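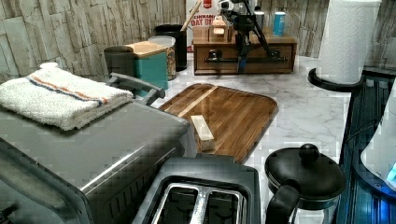

Ticket 1751
Pasberg, unit 33, kitchen
Reported by: Mirela Caldeira
Assigned to: Bernd Lindemann
Status: Closed

Problem
Breaker 3 trips when the toaster oven and the two-slot toaster are on together. It takes a minute or two. The paper towel side of the counter goes dead as well. Either appliance is fine by itself. First happened in May.

Reply, 8:40 a.m., Bernd Lindemann
Please unplug everything on the counter, reset the breaker and plug things back in one at a time. Write down what is running when it trips. Also, please take the towel off the toaster oven before you turn it on. The top gets hot.

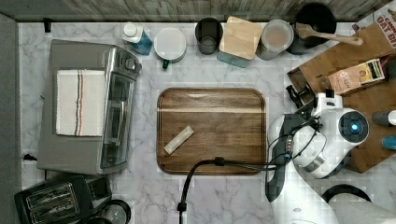 Counter, left end: toaster oven with the towel folded on top, toaster in front of it.

Reply, 12:15 p.m., Mirela Caldeira
Results:
Toaster oven alone, 20 minutes at 400: no trip.
Toaster alone, two rounds: no trip.
Toaster oven plus coffee maker: tripped.
Toaster oven plus toaster: tripped, twice.
I can move the toaster to the other end, but then the cutting board has to go somewhere else. I use the middle of the counter every day and would like to keep it there.

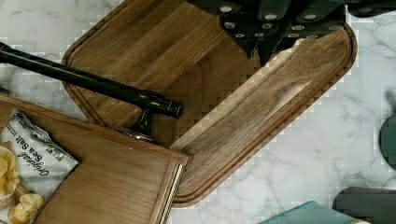

Site visit, 2:30 p.m., Bernd Lindemann
Opened the panel. All the counter outlets are on one 15 amp circuit – the Medinow drawings show two. The second cable is in the wall but was never connected at the panel. Tested the outlets, no loose wires and no sign of heat. Ordered one breaker from Plekis. I need the back of the counter clear to get at the outlet covers, so the jars, mug and bottle have to come off that day. The toaster oven can stay.

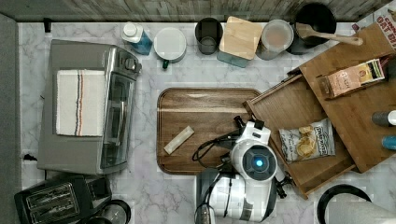
Items along the back edge, from the blue bottle to the black pot with the spatula.

Update, Bernd Lindemann
New breaker fitted and labeled. Left end of the counter stays on breaker 3, right end is on the new one. Ran the toaster oven and coffee maker together for 30 minutes, no trip. The toaster should be plugged in on the right.

Update, Mirela Caldeira
Working so far. The toaster cord reaches if it goes behind the canisters. OK to close.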